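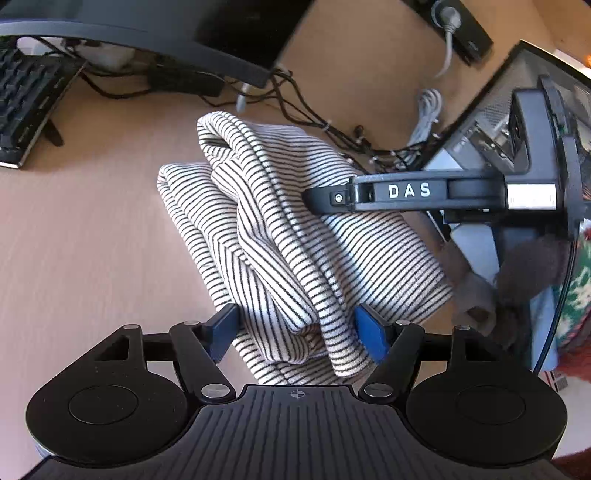
October 2019. Notebook, balance and grip testing, sports clinic back room

Force plate is behaving again. Danilo swapped the cable for the one from the old treadmill and the drift went away, so two weeks of my theories about floor vibration can go in the bin. I had written four pages on floor vibration. They are good pages. Leave them in, crossed out.

Today's job was the single-leg stand protocol for the club players, second try. In June we had everybody stand for 30 seconds, eyes open, then the same with eyes closed, and learned mainly that handball players will do anything to beat each other at standing still. Maricel's rule from now on is that no player sees another player's trace. She has turned the monitor to the wall. I can't see it either, from where I sit, so I now read the numbers over her shoulder.

Order used today:
Warm-up on the Cortés bike, easy pace, 2 minutes
Left leg, eyes open
Right leg, eyes open
Rest, sitting, shoes off
Same again, eyes closed
Grip, three squeezes each hand, best one kept

We got through 12 players. One more turned up with a taped ankle and wanted to be tested anyway, "for the baseline." Buppha sent him home with the sheet of calf raises. He argued well.

Eyes-open traces are dull, which I like. Eyes closed is where they spread out. The goalkeepers wobble more than the wings do, side to side, hardly at all front to back. I'd want another season before saying that to a coach. Renato has already said it to a coach.

Grip: the Gomik handle reads low in the left hand again. Checked it with the hanging weights. At 80 pounds it shows 78 one way up and 80 the other, so the handle doesn't care which hand it's in, only which way it's facing. Put a strip of tape on the side that goes toward the thumb. If the tape is gone when you read this, thumb side is the one with the scratch.

That probably explains June's weak left hands. I'm not going back to correct them by hand. Aileen, if you want to, the sheets are in the drawer under the kettle and you have my admiration.

Foam pad: the new Pletberg one is firmer than the old one, whatever the catalog claims about them being the same. Two players who stood on the old pad like statues were waving their arms on this one, or else they've had a hard month. Don't mix the two pads in one table. I've written NEW on the new one. It will stop being true at some point.

Buppha wants to add a hop-and-hold at the end, landing on one leg and staying put. I'm for it as long as it comes after the grip test, when they're already bored and less likely to show off. Needs a mat, and someone standing close on the first go. We tried it on ourselves after the last player left. Buppha held it at once. Danilo held it on the third go. No data were kept for me, at my request.

To do:
Order a second cable before this one learns bad habits
Ask Bredent whether they'll recalibrate the handle or just sell us another
Retest the two from the new pad, on the old pad
Give Renato the numbers after the season and not before
Find out who keeps resetting the plate to kilograms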